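About Fillell

Home
Classes
Repairs
About
Find us

Fillell is a school for people who want to fix their own clothes. We teach mending, darning, altering, hemming and the replacement of zippers, the last of which has its own evening because it needs one.

We are on the second floor of the old Vasilakis building in Wurport, over the tile showroom. The sign outside still says Vasilakis Buttons & Trim. The firm made its last button well before we arrived and left behind 116 drawers of stock, most of it brown. If you are restoring a brown coat, please call us. We would love to talk.

How we started

Krisztina Szénási spent her working life in theater wardrobe, sewing other people back into their pants at short notice. When she retired she put a card in the grocery store window offering darning lessons on Saturday mornings. Two people came. One of them was looking for the yoga class and stayed anyway, out of politeness, and then came back for nine weeks.

The other was Kimie Mizuno, who had been an accountant and had views on how the lessons were priced. She is now our co-director. The lessons cost more than they used to, and we can pay for heating.

The name comes from a misprint. Krisztina wrote "Fill 'ell" on the lease form as a joke about the holes in a sweater. The clerk typed it as one word and changing it would have cost a fee.

What we teach

Beginners start with First Needle, six weeks of it. You will sew on a button, close a seam, darn a sock and turn up a hem, and the sock will look terrible. Keep it. In the last week we pass the socks around and everyone is very kind.

After that you can go on to Knees and Elbows (patching), Taking In and Letting Out (fit), or Zippers, mentioned above. Kimie teaches a short course called What Is This Made Of?, which is about reading care labels and what to do when you have cut the label out because it itched.

We don't teach dressmaking. There is a very good dressmaking school across town and they send us their students' old jeans.

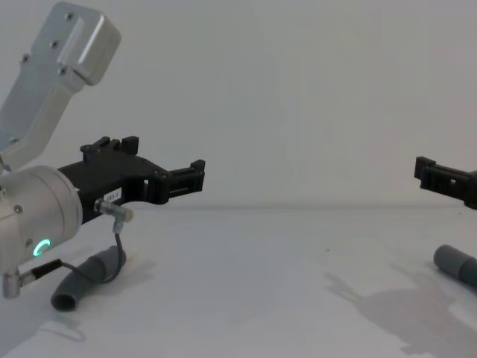

Silver-gray metal and a small green light.

The repair counter

If you would prefer that someone else did it, the repair counter takes in clothes on weekday afternoons. Last year we mended 1477 items. Kimie keeps the list. Pants are in the lead, as they have been every year, and the part of the pants is nearly always the same part. We have stopped blushing and you can too.

Please wash things before you bring them. We used to say this more gently.

We will tell you if something isn't worth mending, but our idea of worth it is generous. We once spent a full day on a bathrobe. The owner's husband had asked us, privately, to say it was beyond help. We don't do that, and he now has to look at it with new cuffs.

Teachers and staff

Krisztina teaches First Needle and anything involving wool. She will say your stitches are "fine." She has said "good" once, and the student still brings it up.

Kimie teaches labels and zippers, runs the office and answers the phone, usually on the first ring, which startles people.

The evening teachers change with the season. Most of them were students here and know exactly where you are going to go wrong.

The Trokance fund

Trokance is the thread shop on the corner. They put up the money that lets us keep two free places in every course, no forms and no questions. They also give our students a discount, so they will probably see it all back. Ask at the desk or send us a note.

Visiting

Come up the side stairs. The front stairs belong to the tile people and they are particular about it. There is an elevator at the back, slow but sound, and someone will come down and work the gate if you ring.

The next First Needle starts in June. Bring a sock.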